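Speaker notes: Can machines do the chores yet?
Furden session, 28/06/2026

Slide 1. Opening
Short answer: some chores, slowly, on a clean bench. Keep this under 2 minutes. Say up front that the talk covers soft goods only. Dishes and floors are in the Mirnico talk.

Slide 2. Why cloth is hard
A rigid part has one shape. A padded cover has a new one every time it is picked up. Two arms help: one holds while the other looks for an edge.

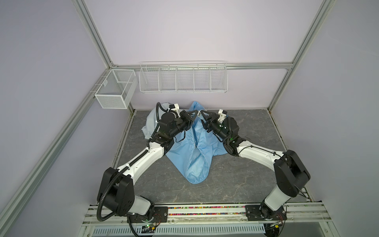 The planner needs a corner or a seam before it can commit to a fold. With the cloth in a heap, most corners are hidden, so the first moves are spent finding one. Pause here and ask who has folded a fitted sheet alone.

Slide 3. Zippers and edges
Zipper teeth give the vision system a line to follow — until the line goes under a fold. Contact at the fingertip then has to fill in. Mention the Pattinasarany trials: 977 attempts, and most failures began with a grip on the wrong layer.

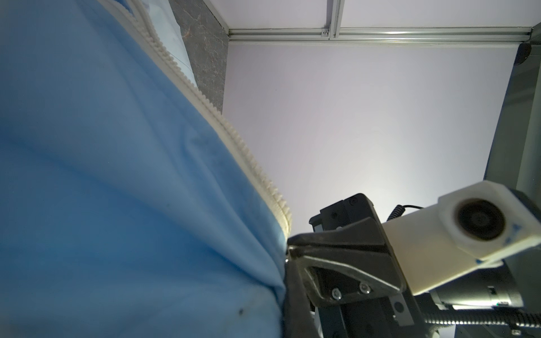
Slide 4. Shop floor versus home
Zunditlow runs 4 cells on a single product. Lighting is fixed, bench height is fixed, and an operator clears jams. A home offers none of that. Skip the cost table if time is short.

Slide 5. Questions
Leave 9 minutes. Expect one on price. Refer pricing to the December report.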